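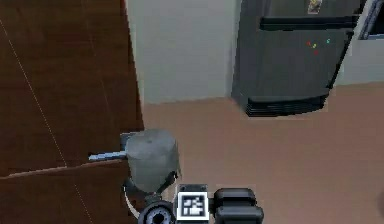 A tall wooden cabinet, left, in a computer rendering.

Music > Folk and Traditional > News

Enikő Hegedűs to open Vindthorpe season with songs from the Szilágyi notebooks

Folk singer Enikő Hegedűs will open the new concert season at the Vindthorpe in August with two nights of songs drawn from the Szilágyi notebooks, the handwritten collection that has occupied most of her working life for the past several years.

The concerts will be her first in the main hall, which holds 800. She has sung in the building before, in the smaller upstairs room, as a guest of the Rarkuslow choir. Fiddler and accordion player Rozália Szabó will join her for both nights.

The notebooks contain 164 songs, most of them written down by a farm labourer and amateur singer known to his neighbours only as Szilágyi. He emigrated as a young man, worked on the Prairies, and carried on writing down songs he remembered from home and others he learned from people he lived and worked with. Some are in Hungarian, some in English, and a good number switch from one language to the other between verses.

Hegedűs came across the collection when a photocopy of one notebook was passed to her after a house concert. She asked where the rest were and was given a phone number. The family lent her the originals that winter, and she transcribed them by hand at her kitchen table.

"He spelled by ear in both languages," she said. "If you read it silently you get nowhere. You have to say it out loud, and then you hear what he meant. I spent weeks on one word that was just the name of a horse."

The horse, Grullia, appears in several of the songs and has given its name to the program. Grullia will also be the title of the album that Hegedűs and Szabó recorded over the winter, which goes on sale at the concerts and in shops later in the season.

Very few of the songs came with a tune. Szilágyi did not write music, and for most of them he noted only that the words went "to the one about the mill" or "the same as Pista's song." Where the tune could be traced, Hegedűs has used it. Where it could not, she has either borrowed a melody from the same region or left the song alone. She has not composed new tunes for any of them, a decision she said was her own preference and no criticism of singers who work differently.

"Other people are welcome to write tunes," she said. "The words will be available to anyone who wants them. I would like to hear what they come up with."

Szabó, who grew up playing for dances, was brought in to help with the tunes and ended up taking part in the whole project. She recognized a few of the songs from her grandmother, in versions with different words, and suggested slower tempos for some that Hegedűs had been rehearsing as dance pieces.

"Enikő had one going at a terrific clip, and it's a song about someone waiting for a letter," Szabó said. "We tried it at half the speed and kept it there. She was a bit annoyed with me for an afternoon."
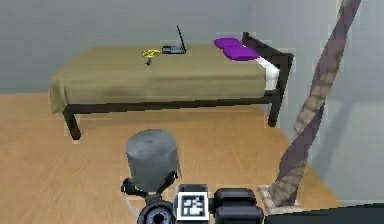

The two have been touring the material in small halls, churches and libraries since the spring, changing the order of songs as they went. The tour covered 2,248 kilometres by road, all of it in Szabó's station wagon, with the accordion on the back seat. Audiences were told at each stop that the program was unfinished, and people were invited to stay afterward and talk about any song they knew.

Several did. At one stop a retired schoolteacher sang a missing verse to a harvest song from memory, and that verse is now part of the concert version. At another, a man brought in a cassette of his uncle singing what proved to be the same tune Szilágyi had marked as "the one about the mill." Hegedűs had been looking for it for so long that she had given up and dropped the songs that depended on it. Those have now gone back into the program.

The recording was already finished by then. Rather than reopen it, the pair decided to leave the mill songs for a later release. They will be heard for the first time in a full concert setting at the Vindthorpe.

The two nights will not be identical. The first is built around the songs of travel and work, including the long ballad that describes a train journey west station by station. The second has more of the love songs and the comic material, along with a set of dance tunes from Szabó. Both will end with the lullaby that is the last entry in the last notebook, sung without accompaniment.

The ballad takes up a large part of the first half. Hegedűs said she had considered cutting it and decided against it after the spring tour, where it was the song people most often asked about. Szilágyi appears to have gone on adding to it for years, and the ink and the handwriting change from one verse to the next. Place names are spelled several different ways, sometimes on the same page. In performance she sings them as written.

Neither concert will be amplified beyond what is needed for the back rows of the balcony. The hall was built for unamplified music and the house technicians have been asked to keep the microphones well away from the performers. Szabó will play two fiddles, one of them tuned down for the older songs, as well as the accordion.

There will be no printed translation in the program booklet. Hegedűs will introduce the Hungarian songs from the stage in English and give the gist of each one. The full texts, in both languages and with notes on the sources of the tunes, will be in a separate book to be sold in the lobby.

Asked whether she expected to fill a hall of that size with material that few people have heard, she said she did not know.

"I sang the first one to a room where most of the people were related to each other," she said. "They liked it. It's a bigger room, but the songs are the same."

Hegedűs began her career as a member of a vocal quartet and spent several years singing other people's arrangements before going out on her own. Her earlier solo recordings were made up mostly of well-known ballads, with a small number of Hungarian songs toward the end of each disc. Grullia is her first album devoted to a single source, and the first on which she shares the billing.

She is known for a low, unornamented style and for standing almost still while she sings. Szabó's playing is livelier, and the contrast was a talking point on the spring tour, where the fiddle often carried on after the voice had stopped. Some of those passages were improvised at first and have since been fixed. Others, according to Szabó, are still different every night.

The Rarkuslow choir will take part in the second concert only. It will sing the refrains of the harvest songs from the side balconies, in an arrangement by its own members. The choir has been rehearsing the pieces since early summer and performed them once outdoors, with mixed results on account of the wind.

After the concerts the notebooks will be returned to the family, who have agreed to have them copied first. The copies will be kept at the Vindthorpe and can be read there on request. Hegedűs has handed over her own transcriptions as well, including her crossings-out and the pages where she gave up on a word.

She has no plans to record the whole collection. A number of the songs exist only as a first line and a note about the tune, and a few others she considers too private to sing in public. Those include verses written for a sister who stayed behind, which the family has asked to have left out of the book.

Further concerts are planned for the winter in halls that were missed on the spring tour. Dates have not been confirmed. Szabó will also give a fiddle workshop on the afternoon of the second concert, open to players who can already manage a simple dance tune by ear. Participants will learn one of the slower Szilágyi melodies and one dance tune, and no sheet music will be handed out.
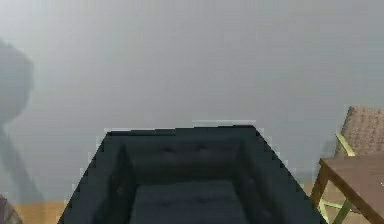 Concert details

Enikő Hegedűs and Rozália Szabó perform Grullia: Songs from the Szilágyi Notebooks in the main hall of the Vindthorpe on two consecutive nights in August. Doors open at 6:30 p.m. and the music starts at 7:30 p.m. There is one intermission.

Tickets are sold separately for each night, and a combined ticket is available from the box office at a reduced price. Seats are reserved on the main floor and unreserved in the balcony, except for the side sections on the second night – those are being held for the choir. Latecomers will be seated after the opening ballad on the first night, so they may have a fair wait in the lobby.

Places in the fiddle workshop must be booked ahead through the box office. Bring your own instrument.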